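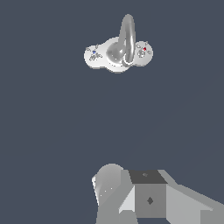
Winter game evenings: what changes after the holidays

The game evenings at the Trerow library started in September with a small group and one long table. Now we fill the reading room every second week, and it is time to write down how we will continue. Please read this also if you come only sometimes.

New starting time

From January we open the doors at 18:30, half an hour later than before. Many parents asked for this, because the bus from Purves arrives at 18:20 and the children came in when the first round was already going. We still finish at 21:00. Please respect this, the alarm of the building is set soon after and it does not wait for the last match.

The lending shelf

Selim Erdem has made a new list of everything on the lending shelf. There are 32 titles now, most of them for two or four players. You can take one title home for 20 days. If you need more time, write your name again on the paper next to the shelf – a phone call is not necessary. Controllers can be borrowed too, but only together with a game, and please bring back the cable in the same bag. Last month two cables came back without a bag and we do not know which set they belong to.

Orkotow tournament

Our small tournament in Orkotow was played over two evenings, and I want to thank all who took part. The final was between Xuân Thân and a girl from the junior group, who asked me not to print her name. Xuân won with 3099 points, and the difference was so small that both of them wanted to see the score table twice. The prize was a voucher from the Troltska bakery, already eaten, as I have heard.

Some of you wrote to me that the rules for the second round were difficult to understand. I agree. I wrote them late in the evening and I forgot to explain what happens when two players have the same score. For the next tournament Selim will write the rules and I will only correct the spelling, or he will correct mine.

What we still need

We are looking for two more chairs with a straight back, and an extension cord of good length. We also collect for a second screen. The goal for this winter is 100 euros, and the box stands at the front desk. Coins are welcome.

The first evening of the new year is for beginners. Bring a friend who has never played – we will keep one table free for them, with slow games and tea.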